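# The second pair of hands at Kiiskinen

The morning lorry comes to the back door at Kiiskinen at half past seven, and by eight the first cages of old computers are lined up along the wall. Most come from offices, a few from colleges. Each machine gets a number, a wipe-down and a quick look inside before anyone decides whether it will be sold again or taken apart.

Until last spring the taking apart was all done by hand. The workshop in Kesberg employs 21 people, and most of them spent their shifts at a bench with a screwdriver, pulling out drives, memory and processors and sorting them into trays. It is steady work, and hard on the thumbs and wrists. Elsa Vuorinen, who runs the floor, kept a list of people who had asked to be moved to lighter duties. When the list got to a second page she went to the owners.

They bought three robot arms from Werkon, a supplier two hours up the road. The arms stand at the end of the long bench, each with a person next to it. The person opens the case, clears away anything loose and checks that the machine matches the job on the screen. The arm does the small lifts.

It was slow at first. Old computers are not all alike, and two towers of the same model can have their cables tied in different ways. In the first month the arms stopped so often that the staff brought in a desk bell to ring whenever one needed help. The bell is still there, though it gets less use now.

Ilari Laaksonen has worked at Kiiskinen for 18 years and was put on the first arm because he knew the most machines. He did not ask for the job. He says he spent the early weeks feeling like a driving instructor with a nervous pupil, and went home more tired than he had from the screwdriver work.

What he does now has a new title, cell operator, and a slightly better hourly rate. He writes notes on each model: which lever to open first, where a cable gets in the way, how far down to reach. The notes are shared across the three arms. He used to carry all this in his head, and he admits he was uneasy about putting it on a screen where anybody could read it.

The owners promised in writing that no jobs would go in the first two years. So far that has held. Two people have left, one to retire and one to train as a nurse, and only one of them has been replaced. The staff have noticed.

The count for the last full month before the summer break was 2,476 processors recovered, by hand and by arm together. Vuorinen does not split the figure on the noticeboard. She tried it for a fortnight and took it down, as people had started racing the machines and skipping their breaks.

Processors are the part people ask about most. They are worth money, and the socket underneath is easy to spoil. A bent pin can turn a good board into scrap, so the arm has to grip the chip by its sides and keep it level. 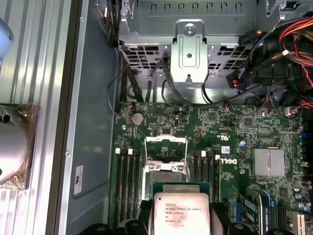 Nelli Lehtinen thinks the talk about wrists is fair but leaves something out. The bench used to be a place where you could chat, she says, because your hands knew the work and your head was free. Next to an arm you have to watch. She would not go back to full days with a screwdriver, but she would like the shifts beside the arms to be shorter, and she has said so at two meetings.

Vuorinen agrees with part of that. From December, nobody will spend more than half a shift at an arm, and the other half will go on testing or packing. Staff will also be able to choose their own pairs for the bench. The cost is a longer handover in the middle of the day, when for a few minutes the arms stand still and everyone is looking for their gloves.

There are questions left over. The pay for cell operators was set before anyone knew what the job would be, and Laaksonen would like the note-writing counted as skilled work. The owners have agreed to look at it again in the new year. A fourth arm has been priced but not ordered — Vuorinen wants the new shifts settled before she finds room for it.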